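Washing Stuffed Animals Without Wrecking the Fur

I love this job! A plush toy that has been dragged through the yard all August can come up so soft again, and most of the work is just waiting for it to dry.

1. Check the seams first. Sew up any gap before water gets near it, or you'll be picking stuffing out of the filter (ask me how I know).

2. Close the toy inside an old pillowcase with a knot or a hair tie. Wash cold, gentle cycle, with half your usual soap. Anything with a music box or batteries gets wiped by hand with a damp cloth instead.

3. Squeeze it in a towel, don't wring! Then hang it in a mesh bag somewhere breezy. My biggest bear took about 30 hours.

4. Brush while it's still a little damp. A baby brush is perfect for short fur, and tan or light brown plush looks so much fluffier when you go against the nap first and then smooth it back down.

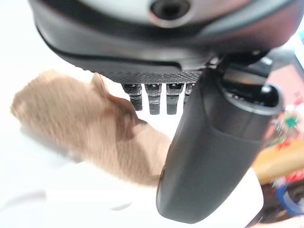 5. Press the belly hard before it goes back on the bed. Cool in the middle means more drying time, so give it another night.

Recent tips
Getting Crayon Off a Painted Wall
Lucimara's Toy Shelf Shuffle
22 Uses for an Old Pillowcase
Drying Sneakers Indoors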